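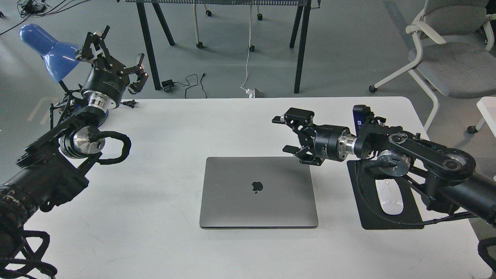

Brendan Gallagher keeps the rules for his robot bench on a single sheet of paper, and he is a little embarrassed by how long it took to get there. The first version ran to eleven pages. It had a table of contents. "I was very proud of it," he says, laughing, as he pours coffee for both of us in the kitchen at Kerosport. "I think I was the only person who ever got to the end."

Brendan looks after safe working practice for a small group that teaches two-armed robots to do everyday desk and household jobs - picking things up, moving them over, putting them where they belong. He came to it sideways, after a good many years in packaging plants, where robots lived behind fences and a person went in only with a key in his pocket. I had asked to meet him because his one sheet has been passed around rather a lot lately, and a couple of people had told me, separately, that it was the first set of lab rules they had read with any pleasure.

The fences are the thing he misses, at least at first telling. "In a plant, the line on the floor tells you everything. Yellow side, you're fine. Other side, you're not. Then I came here and the arms were at a table, an ordinary table, with somebody's laptop on it and a mouse and an office chair pulled up. It looks so friendly! You want to sit down and check your email. And that's what worried me, because two arms that can reach the middle of a table can reach you as well, if you're sitting at it."

So the sheet begins with reach. Before a session, whoever is running it moves each arm slowly through its full travel and watches where the fingers, the elbow and the cables go. Brendan is particular about the elbow. New people watch the gripper, he says, the way you watch a magician's hand, and they forget there is a good deal of arm behind it that also has to be somewhere. Anything inside the reach that has no part in the task comes off the table before power goes on. Anything that does have a part gets written down on the session card.

I asked whether that meant keeping the table bare, and he looked almost hurt. "Oh no, no. A bare table teaches you nothing. If the job is tidying a desk then you want a desk. I only want the operator to have chosen what's there. Lamp, charger, plug, whatever it is - did you mean to leave it? Fine, then say so on the card. If you didn't mean to, well, go and put it away."

The second part is about cables, and he could talk about cables until supper. The arms' own wiring is looked over at every joint at the start of the day, with the power off and with the arm then moved by hand, so that a loop which sits nicely in one pose doesn't get pinched in another. A loop needs enough slack to let the wrist turn, he explains, and not so much that it drags over the work or hooks a finger. Floor cables are a separate line on the sheet, with their own tick box. "People trip. That's the boring truth of my whole career. I've been around machines that could lift a car, and what I've filled in forms about is people catching a foot on a charger."

Fitzgerald Esposito, who runs many of the sessions, joined us halfway through the pot and was happy to argue. He thought the old speed rule had been too timid, and said so. Brendan had wanted every new task run at the slowest setting for 200 trials before anyone was allowed to raise it. Fitzgerald felt the operators simply stopped paying attention after the first hour. "You can't watch something that slow and stay sharp," he told me. "I'd catch myself thinking about dinner." They went back and forth over it for most of May and ended up with something neither of them had proposed. The slow runs are now shorter, and the person on the stop button changes over at every break.

The stop button itself gets three lines, the most of anything. One person holds it and does nothing else. That person doesn't answer the phone, doesn't reset the objects, doesn't take notes. If they need to step away, the arms are parked first and powered down. And anybody at all may call a stop, including visitors, without having to explain themselves afterward. Brendan insisted on that last part and is plainly fond of it. A student visiting from Irnerham called one on her first afternoon because she didn't like the sound of a joint. "There was nothing wrong with it that we could find," he says. "I thanked her and I put it in the log, and I was glad to do it. If she'd felt silly she'd never have called another."

The log is up to 594 entries. Most of them are small: an arm parked a little too close to a chair, a screen that wasn't closed before the fingers came over it, a tool put down at the edge. There is a rule about laptops now, too. If one is part of a task it is shut down, closed, and free of its charging cord, and nobody's only copy of anything is allowed to be on it. Fitzgerald grinned at this and volunteered that the rule was written for him.

We talked for a while about formal standards. Brendan reads them closely and wishes more people did, but he thinks they should be translated for the room they're used in. His advice to a new group is to do the risk assessment properly, with everything written out at whatever length it needs, and then to pull from it only what an operator must do with their hands and eyes on the day. The long document goes on the shelf for the person who wants to know why. The sheet goes on the wall by the table, at reading height, in large type.

He revises it twice a year. The current one is dated 2020-01-01, and he has already penciled two changes in the margin, one about where chairs go when the arms are live (back, out of reach, and empty) and one about parking poses, which he feels are still left too much to taste. Fitzgerald would like the arms parked high, so the table is clear to work at. Brendan would like them low and folded, so there is less to drop if the power goes. They had not settled it when I left, and Fitzgerald was going off to find a tape measure.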